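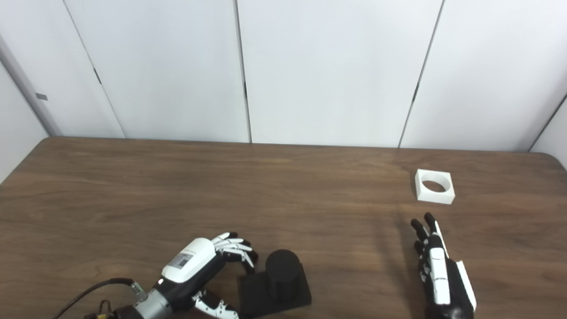 Fig. 4-1. Wood tabletop against a white paneled wall

Support > Onia Wall Panels > Set-up Guide > Section 4: Joints, Furniture and Care

4. Finishing the Panels and Placing Furniture

Start this section after all panels are hanging on their rails and the end caps are on. If any panel still rocks when you press a corner, go back to Section 3 and reset the clip before going on.

4.1 Before you start

You will need the gap spacers from the parts bag, a soft pencil, a level, a rubber mallet, a lint-free cloth and a lamp you can move by hand. A 3,000 K bulb is fine for checking joints. Cooler bulbs make small height differences look worse than they are in daylight.

Note: The spacers in the Onia and Wumar kits are different thicknesses. Do not mix them on the same wall.

4.2 Setting the joints

1. Place a spacer at the top and bottom of the first joint. The finished gap is 2 mm.
2. Push the loose panel toward the fixed one until both spacers are held without falling. Do not force it.
3. Hold the level against the free edge of the panel. Adjust at the bottom screw, a quarter turn at a time.
4. Tap the clip closed with the mallet. You should feel it seat.
5. Remove the spacers and go on to the next joint.
6. When the wall is done, hold the lamp close to the surface at one end and look along the panels. Any edge that stands out will throw a shadow. Mark it with the pencil on the edge, never on the face.

CAUTION: Do not strike the panel face with the mallet. Dents cannot be filled or painted out.

4.3 Joints left open or filled

Open joints are the standard finish. The panels move a little with the seasons and an open joint takes up that movement without cracking. If you prefer a filled joint, use only Sartori flexible filler in the matching white and leave it for 90 minutes before touching it. Rigid filler will pull away from one side or the other by the end of the first winter.

Do not fill inside corners. The side walls and the back wall move separately, and the corner clip needs room to slide.

4.4 Placing a table or desk

1. Let filled joints dry fully first.
2. Stick felt pads to the back edge of the tabletop, one near each end. On long tops add one in the middle.
3. Lift the table into place. Do not slide it toward the wall.
4. Check that the top does not press on the panels. You should be able to pull a sheet of paper up between the pad and the wall.
5. Plug in and route cords along the table legs before you load the top.

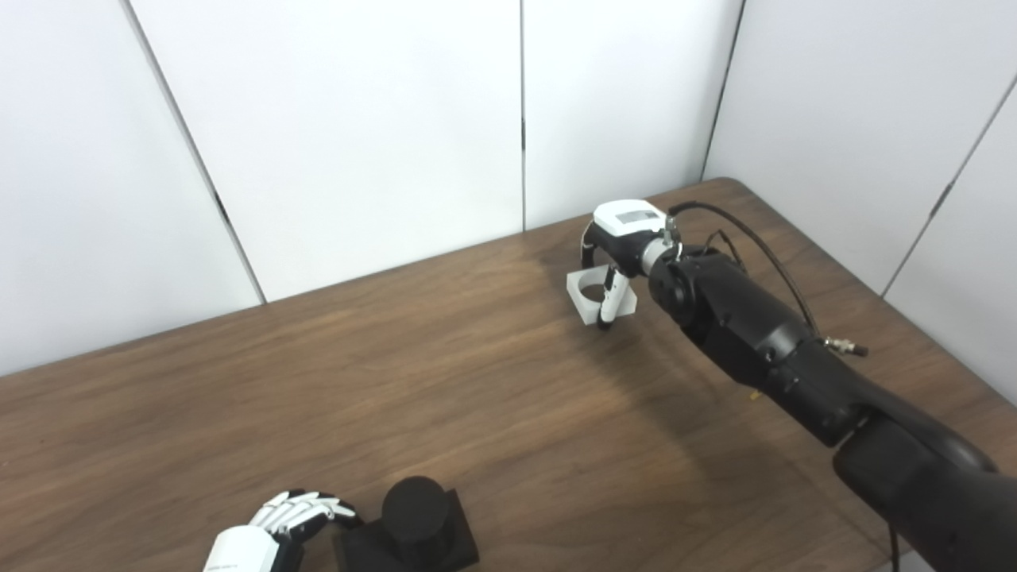
Choose the height and color of the furniture with the joint lines in mind, as the lines will be seen above it for as long as the wall is up. On a white wall the open joints show as thin dark lines. Behind a brown wood-grain table like the one in Fig. 4-2 they stand out clearly, and the inside corner gives you one more line whether you planned for it or not. If the table can go either way, move it left or right until the lines fall where you want them – it is much easier than moving a panel.

Note: Heaters and radiators must stay at least 22 inches from any panel. The limit also applies to heaters placed under a desk.

4.5 Cleaning

Wipe with a damp cloth and plain water, top to bottom, and dry with a second cloth. For greasy marks add a drop of dish soap and rinse. Melamine sponges leave shiny spots on the matte finish and should not be used. Dust in the joints comes out with a soft brush or the narrow tool on a vacuum cleaner.

If you oil or wax the tabletop, pull the table away from the wall first. Oil that gets onto a panel edge will darken it and does not come out.

4.6 Removing one panel

1. Move furniture clear and run a plastic blade down both joints if they are filled.
2. Press the clip release with the flat end of the panel tool.
3. Lift the panel straight up until it leaves the rail, then tip the bottom toward you.

CAUTION: Tall panels are heavy at the top once they leave the rail. Have a second person hold the upper edge.

Comments

Noémie Lebrun
Sep 17, 2018
Is the Sartori filler needed at the baseboard too, or can I leave that open? Section 3 doesn't mention it.

wallside_ken
I left mine open. The trim covers it.

pdrake
The paper test in 4.4 was useful. My desk was leaning on the wall and I had one joint closing up at the bottom. Added thicker pads and reset the clip – fine now.

marta_h
Does the Wotix panel tool fit these clips? I lost the one from the box.

Related items

Section 3: Hanging Panels on the Rail
Section 5: Outlets, Switches and Vents
Cutting Panels to Width
Wumar Rail Kit: Parts List
Choosing Felt Pads and Feet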